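Workshop > Automation > Arm builds
Search this site Search
14 comments

Setting the tool center point for held tools
Jamie Oakley, October 10, 2022

Part two of the Flidside bench build. The arm should already be bolted to the extrusion and homed. Run everything here at 70 mm/s or less.

1. Teach the offset with a marker

Close the parallel gripper on a marker, tip down. Jog to a fixed point on the tabletop and save the pose. Repeat from three more wrist angles, then run the solver. Residual error on our arm was 26 counts before the adapter screws were retightened. Leave slack in the cables at the tool adapter before rotating the wrist.
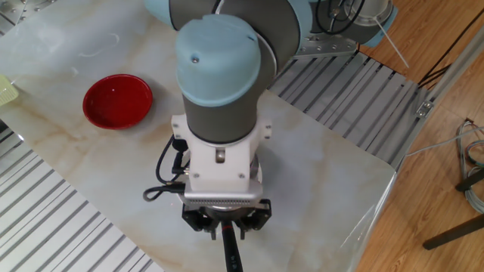
2. Swap to the spoon

Grip partway along the shaft, handle pointing back. Save this as a second tool; do not edit the marker offset. Set the approach height above the bowl rim and tilt the head down before lowering. The spoon head goes in the small red bowl, and the larger white bowl is the pour target. A glossy mat throws glare, so mask highlights if you locate the bowls by camera.
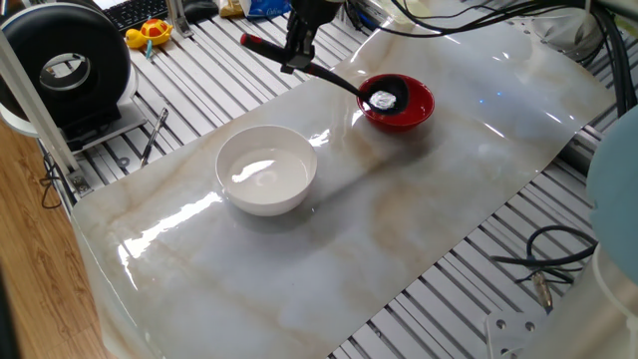 Page 2 of 3

3. Pour

Move to the target at constant wrist angle, then roll 159 degrees over 2,000 ms. If grains scatter, lengthen the roll time before lowering the height.

Filed under: Grippers, Calibration
Shares 31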